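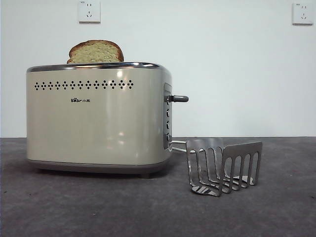 # Kumby (task planner)

**Kumby** is a task planning and scene-state package for household manipulation robots, written mostly in Python with a small C++ core. It was started by Kaede Tamura as a side tool for checking grasp plans at Truvetti, and it has grown over the years into a full planner with its own description language, a viewer, and a friendly (if sometimes rambling) manual. Kanako Arai has looked after the perception side since version 2.

## Overview

Kumby takes in views from a fixed camera and turns them into a list of objects and relations, which the planner then uses to choose its next action. A relation is a short statement such as *in(bread, slot)* or *on(rack, counter)*, and each one carries a confidence score that fades with time unless a later view confirms it.

The kitchen set that comes with the package is built around a two-slice toaster, and it is still where most newcomers begin. A slice that shows above the chrome rim is recorded as inserted, but its browning is left as *unknown*, even when the crust looks golden. Tamura's manual spends a good long while on this point -- crust color varies so much from loaf to loaf that early releases would happily skip the toasting step altogether.

## Perception

Shiny surfaces are the part of the job that has taken the most patience. Chrome trim and slotted steel racks throw bright streaks that can pass for edges, and a rack standing close beside an appliance may be merged with it into one oversized object. The Salazar filter, added by Arai, compares each outline against a stored shape model and splits the pair where the fit is poor. Small controls are handled separately: the lever and the three buttons below it are stored as parts of the toaster, each with its own approach direction.

## Planning and control

Plans are searched backward from the goal, then passed to Ponus, the motion layer, which runs at its own pace and reports back after every step. If a step fails, Kumby keeps whatever relations still hold and repairs the plan from there. The regression suite holds 2155 recorded plans, 42 of them for the toaster alone.

## See also

- Task and motion planning
- Scene graph
- Behavior tree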